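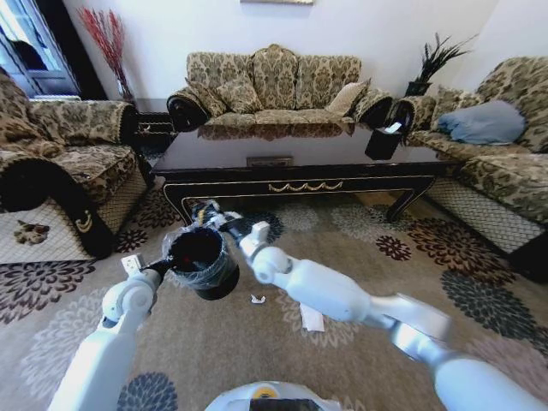 Filed under: Student Projects / Progress Updates

Hello to everyone at Elico, and sorry this is reaching you a little later in June than I promised! We had end-of-year grades, then a power outage at school, and then I sat down to write and found that half my notes were on the back of a permission slip.

So, where are we? When you funded the Brernance club last fall, the plan was to get students from Durnitz working on one ordinary household job from start to finish, in an ordinary room with furniture in the way. We picked the living room trash: get to the wastebasket, deal with the liner, pick up whatever paper has missed, and leave the rest of the room alone. It sounded small on the application. I remember somebody on your side asking whether it was too small for a full year, and I'd love to go back and hear myself say "maybe" again.

We moved out of the classroom in the spring. On the practice floor at school everything was plain gray, the bin sat in the same taped square every time, and the kids got very good at a very easy problem. The living room has big flowers all over the rug and a shiny black coffee table that reflects the sofas, and the first afternoon was rough. The software kept proposing things to grab that were petals. A couple of the students were crushed. By the second visit they had started keeping a list of everything that fooled it, and that list has turned into the best piece of documentation the club owns.

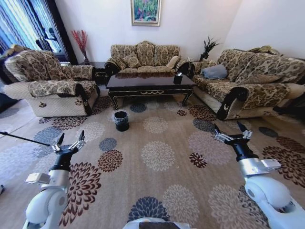
K. Hauksdóttir
Club advisor, Brernance Student Robotics, Durnitz

The big number you asked me to report on is practice attempts. Our goal for the year was 1,000 logged tries at the full job, and we're at roughly 1,000 if you count the ones that got stopped early, which the students think we should and I'm still on the fence about. (Their argument is that a stopped run teaches you more than a clean one. They've written me a page and a half on it.) I'll send the log both ways with the final report and you can pick.

Membership is at 30, up from a pretty sleepy start. Most of them never touch the controls on a given day, and I worried they'd drift off, but there's a lot to do away from the robot - sorting video, labeling, writing up the runs, resetting the room so the next try starts fair. The resetting crew has gotten fierce about it. They have a sketch of where the bin goes and they will send you back if you've nudged it.

Now the hard part, and you can probably guess. Clear plastic! We knew a thin, see-through liner would be trouble for the cameras, and it's worse than we figured. It wrinkles differently every time, it throws off highlights that look like edges, and from up close you're often looking at the pattern of the rug through it. The students tried chasing the rim of the bin and ignoring the bag, which works nicely until the bag is bunched up over the rim.

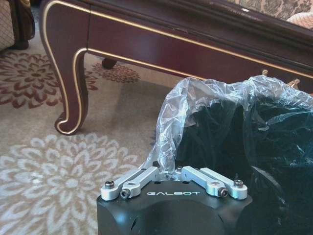 They've split into 2 teams over it. One team wants to close the fingers slowly on the thickest fold and trust that, and the other wants to take a good look from a couple of angles before going in at all. The second way is slower and so far I think it's steadier, but I've promised not to play favorites before they've each had the same number of turns. I'd expect an answer by the time school starts back up.

Scraps of paper are going better. Picking up a crumpled piece is something most of the group can now set up without me hovering, and the newer members use it as their first real task.

On the money: we asked for $1,000 for fingertips, fasteners and general wear, and we've spent less than half. Liners are cheap. Where we came up short was storage for all the wrist camera video, and I'd like your okay to move part of the parts budget over to drives before we start up again.
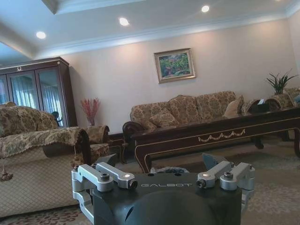

We also went over on snacks, but the parents covered that and it isn't on your books.

For the summer we'll keep a smaller group going. They want to try the same job with the bin in spots they haven't practiced, including closer to the sofas, where the arms have less room to swing. I've asked them to write down what they expect to happen before each session, mostly so we can all be surprised together afterward.

If anybody from Elico would like to come by and watch, please do, afternoons are best. Send me a note about the drives when you get a chance and I'll hold off on ordering until I hear back.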